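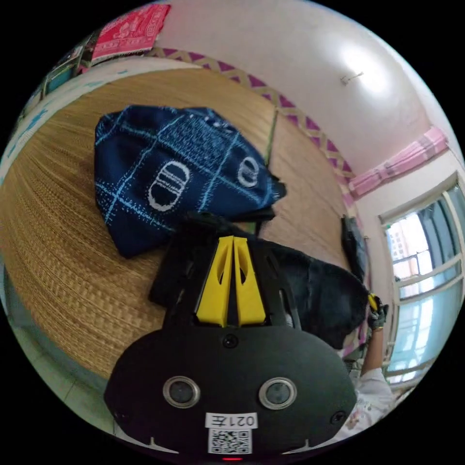 Does a knit hat need to be folded before it goes in a drawer? Most of the time it can be laid flat or dropped in loose, and the knit will survive either way.

Home Living Food Archive Subscribe

January 18, 2019
By Tsion Gudeta

The owner of Closter, a small shop that sells storage goods and takes on closet jobs by the hour, did not expect me to argue with her about hats. I had come with a drawer's worth of doubts. Her winter accessories class costs $70 and lasts 2 hours, which seemed to me a long time to spend on things that keep your ears warm.

"People say that until they're late for work," she said. "Then they're on their knees in the hall closet."

She teaches her students to work on the floor, on a straw mat, with everything spread out where it can be seen. I asked what was wrong with a bed.

"A bed is soft. You press down and the fold moves," she said. "And you'll want to lie on it."

I tried the same fold on my bed that night and it held fine. When I told her so by phone, she said my bed must be very firm. It isn't.

Her method for a beanie is to lay it flat, smooth it from the closed end and turn it over once. Rolling is out, she says, and so is stuffing gloves inside. "You stretch the edge and then it sits on your head like a bowl." I asked whether she had ever tested that. She had not. "I've seen a lot of hats," she said.

How many is a lot? Her guess was 1000, counting customers' closets. She keeps no records.

On bags she is easier to believe. A knitted bag, she told me, should never hang from a hook over the summer. "The weight goes to the handle and it grows. I had one from Trarkstead that ended up at my knees." That matches what happened to a bag of mine.

She sells a divided bin, the Esitz, for people who finish the class. I pointed out that a shoebox does the same job.

"A shoebox has no dividers."

"You could cut some from cardboard."

"You could," she said. "Will you?"

I have not so far. My hats are in the drawer, unfolded, and I found the gray one this morning without much trouble. The next class is in March.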